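Forums > Software > Perception and State Estimation > Handheld demos: marker tracking vs. VIO for gripper pose

Index | New posts | Search | Members | Log in

Handheld demos: marker tracking vs. VIO for gripper pose

benchnoodle wrote:

OK so I finally have two-handed recording working end to end and I am way too excited about it, so you all get a long post.
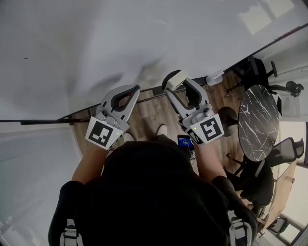
The short version is that I wanted both gripper poses in one common coordinate system, at all times, without a room full of tracking cameras. I've got an overhead view riding along with the operator and a square fiducial on the front face of each gripper. Everything gets solved relative to that overhead camera first, then chained into the world using the camera's own odometry. The recorder is a small thing I wrote called Kun. It writes one log per take with raw frames, detections and gripper widths all on the same clock.

What I love about it is how simple the relative pose is. For a bimanual task the policy mostly cares where the left hand is compared to the right hand, and if both tags are in the same image you get that from a single exposure. No drift! You can record for as long as you want and the hand-to-hand transform is as good at the end as it was at the start.

What I don't love yet:

- orientation flips when a tag is nearly face-on to the camera. Position stays fine, rotation snaps to the mirror solution for a few frames and then snaps back
- any time one hand passes over the other I lose a tag
- rolling shutter, which I am currently pretending doesn't exist

I'm looking for opinions on whether to keep going with tags or put a camera on each gripper and run visual-inertial odometry on everything. I'm leaning toward keeping tags, mostly out of affection.

---

torquecurve wrote:

Congrats, getting both hands in one log on one clock is the part most people give up on.

I'll be the grump, though. Tags alone are a dead end for manipulation. Think about what people do with their hands: they reach into cabinets, they turn their wrists over, they hold things in front of the tag. Your detector goes blind exactly when contact happens and contact is the bit you wanted to learn from. I'd go VIO on each gripper and not look back.

---

mossy_quaternion wrote:

Disagree with torquecurve, at least in part. I ran VIO per gripper for a long while and the relative pose between hands was miserable. Each estimator drifts its own way. You line them up at the start of a take, everybody is happy, and by the end the two hands think they're in slightly different rooms. For pick and place with one arm you won't notice. For handing an object from left to right you absolutely will.

benchnoodle, on the flips: it's the classic planar ambiguity. A small square seen close to head-on has two poses that reproject almost equally well, and the corner noise picks the winner. Don't let the solver hand you one answer. Ask for both, keep both reprojection errors, and choose using the previous frame. If your library only returns one, get a different library. It's a one-evening fix and it'll feel like magic.

---

benchnoodle wrote:

> Ask for both, keep both reprojection errors

Oh, that's so obvious now that you've said it. I was filtering the output afterward and wondering why my filter kept getting dragged off to the wrong side. Going to try it tonight.

@torquecurve fair point about contact. I do lose the tag when the wrist rolls over. I was going to fill the gaps with interpolation, but I can already hear you typing.

---

torquecurve wrote:

I am typing, yes. Do not interpolate through contact. You'd be making up the most important part of the trajectory and then training on it. If there's a gap during contact, throw the take away or get a second sensor in there.

---

pallet_of_doom wrote:

Popping in from the planning side of the forum. Can I ask what rate you need? We replay human demos through our trajectory smoother (Fallel, it's in the tooling section if anyone wants it) and the thing that hurts us far more than a few millimeters of position error is jitter in orientation. The smoother tries to honor it, the elbow starts swinging around to satisfy a wrist wobble that was never real, and you get this lovely robot that looks like it's shooing flies.

So if you have to spend your effort somewhere, I'd spend it on rotation.

---

mossy_quaternion wrote:

Seconding that. And please smooth on the rotation manifold! I still see people low-pass filtering Euler angles or running a moving average over raw quaternion components without checking the sign. If your quaternion jumps from q to minus q between frames, it's the same rotation, but your average has no idea.

---

benchnoodle wrote:

Update, it's past 2 in the morning and I regret nothing.

Two-candidate solve is in. I keep both poses per tag per frame and run a tiny Viterbi-style pass over the whole take, where the cost is reprojection error plus how far the rotation moved since the last frame. Working offline is such a luxury, you get to look into the future. On the takes I reprocessed, the snapping is gone from all but 2 of them, and in both of those the tag was half hidden at the very first frame, so the pass had nothing good to start from.

I also found out that I had the tag size wrong in the config. I'd entered the width including the white border, and the detector wants only the black square. So every depth I'd ever recorded was off by a constant factor. Relative motion looked perfectly reasonable, which is how I missed it. Please go check yours!

---

gasket_theory wrote:

Lurker here. Went and checked mine. I had the same bug. Thank you and also I hate you.

---

torquecurve wrote:

Nice work on the Viterbi pass, I mean it. I'd still like to see an inertial sensor in each gripper. Not full VIO, just gyro. Gyro is wonderful over short gaps and terrible over long ones, and the tag is the exact opposite. Fuse them in a smoother and your wrist-roll dropouts become boring. You'd have the rotation from the gyro and you'd only be guessing at position for the length of the gap.

---

mossy_quaternion wrote:

So... tags plus inertial. Like I've been saying. Welcome aboard.

---

torquecurve wrote:

I said tags ALONE were a dead end. Scroll up.

---

pallet_of_doom wrote:

You two should get a room with good loop closure.

Serious question on the time sync if you add gyros. We lost weeks on an offset between our image stamps and our inertial stamps. The images were stamped on arrival at the host, so they carried the exposure time and transfer time on top, and the offset changed whenever the auto exposure did. Lock the exposure first or you'll be chasing a moving target.

---

benchnoodle wrote:

Exposure is not locked. Great. Adding it to the list.

For the offset itself I was going to do the wiggle trick: shake each gripper at the start of every take, compute angular speed from the tag and from the gyro, and cross-correlate. Angular speed is a scalar so I don't need the extrinsics to do it. Anyone see a hole in that?

---

mossy_quaternion wrote:

No hole, works great, with a caveat. Shake it slowly enough that the tag doesn't blur, and shake about more than one axis so you can reuse the same few seconds to solve the gyro-to-tag rotation. I do 5 seconds of it and have the script refuse to save the take if the correlation peak is flat. The refusing matters. If it only prints a warning you will ignore the warning.

---

gasket_theory wrote:

Can I ask a beginner one? If the camera moves with the operator, how are you getting the world pose? Or do you skip it and train everything in relative terms?

---

benchnoodle wrote:

Not a beginner question at all, I went back and forth on it. The camera has its own odometry, so I chain camera-to-gripper onto world-to-camera. The odometry drifts, but both grippers drift together, so the hand-to-hand part isn't touched.

For training I throw the world pose away. Actions are expressed relative to the gripper's own pose at the current step, plus the other gripper's pose in my coordinates. World pose is only there so I can draw the whole take in the viewer (I use Zenow for that, it scrubs nicely even with long logs) and spot takes where something went sideways.

---

pallet_of_doom wrote:

Relative actions plus inter-gripper pose is what we ended up with too. Only thing I'd add is to check reachability before you train. A person can do all sorts of things with their shoulders that a pair of 6 axis arms on a fixed base can't. We run every demo through inverse kinematics for the target robot and drop the ones that hit limits or come too close to each other. It's surprisingly fast, and it also told us that our base spacing was wrong, which no amount of training would have fixed.

---

torquecurve wrote:

I'd keep the rejected ones in a separate folder. Change the mount later and half of them may come back to life. Deleting human demos feels like a crime.

---

benchnoodle wrote:

Never deleting anything, the raw frames stay forever. That's how I was able to reprocess after the tag size thing.

Plan is: lock exposure, add gyros, wiggle at the start, fixed-lag smoother for the live preview and a full batch solve offline. I'll put the two-candidate code up in the Fullovetti repo with the rest of my detector stuff once I've cleaned out the comments where I yell at myself. If anyone has a favorite robust loss for the corner residuals, tell me. I'm on Huber right now and pretty happy, but I picked the threshold by squinting.

---

mossy_quaternion wrote:

Huber is fine. Cauchy if you get fingers over the corners a lot. Plot your residuals on clean frames and set the threshold from that, and give your eyes a rest.

Forum rules | Contact the moderators | Posts belong to their authors | Back to top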